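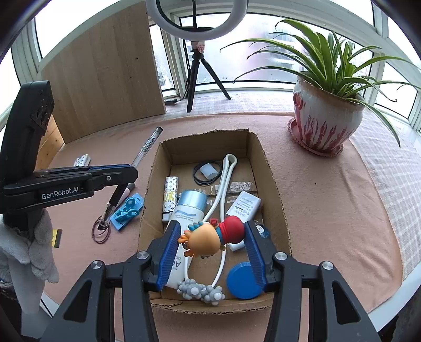
Stasano course catalog dump, readme

Last touched 2/10/22 by Dimas Jugah. Ask Yasir Rizvi about anything to do with the prerequisite table, he built it.

What it is

Undergraduate course listings for Stasano College, one row per course per term. 345 courses, 15 departments. Pulled from the public catalog pages and cleaned up by hand where the pages were a mess (Music, mostly). Made for the advising office so they could stop copying things out of the catalog into spreadsheets. Other people have asked for it so now it has a readme.

Files

courses.csv - the main one. Start here.
prereqs.csv - pairs, course and the course it needs. No header row, sorry, will fix
departments.csv - short code, full name, building, front desk extension
terms.csv - term codes and start/end dates
notes.txt - 23 odd cases, free text, read before you email me

Columns in courses.csv

code - department letters plus number, like BIO 110. One space. Older exports had no space so don't join on those
title - as printed in the catalog, including the catalogs own typos
credits - number. Labs listed seperately get their own row
term - matches terms.csv
level - intro, middle, upper. Our labels, the college doesn't use them
seats - cap, not enrollment. Please stop charting this as enrollment
gen_ed - blank if it doesn't count toward general education
desc - catalog description, cut at 2000 characters

Where it came from

Catalog pages saved in February, then run through the Unier parser, which handles the normal departments fine and falls over on anything with a footnote. Nursing has footnotes on everything. Yasir did Nursing by hand. Room data came from the scheduling office and was dropped again, too many changes after the first week of class.

The branch campus at Plidau is in there, code starts with P. Same course taught at both places = two rows. If you want one row per course, drop the P rows first and check what's left, a few courses only run at Plidau.

Known problems

- Cross-listed courses show up under both departments. Totals by department will add up to more than the real total.
- Credits for independent study are "1-4" in the catalog. We put 1. Wrong for most students, but the column had to be a number.
- Prereqs with "or" in them are split into two rows with no flag saying it was an or. So MATH 201 looks like it needs both. It doesn't. Top of the list to fix.
- Summer terms incomplete. Missing most of the short sessions
- "Permission of instructor" isn't recorded anywhere.
- Accented letters broken in the French titles, fine in Spanish, no idea why

Not in here

No student records, no grades, no instructor names. Names were in the first version and we took them out, half of them said Staff anyway. No tuition or fee info either, that's a different office and it changes.

Don't use it for

Degree audits. Telling a student they can graduate. Anything a student will act on without an advisor looking at it first. The printed catalog for the year they enrolled is what counts, and this is only the current one.

OK for: planning sheets, looking for gaps in the schedule, class projects. The Chong Hall computer lab has a copy on the shared drive but it's old, get a fresh one from Dimas.

Updates

Once a term if there's time. Last round fixed the doubled Chemistry rows and added gen_ed. Next round: prereq header, the "or" thing, maybe summer.

Found a mistake? Send the course code and what it should say. A link to the catalog page helps a lot. Screenshots of your spreadsheet, less so.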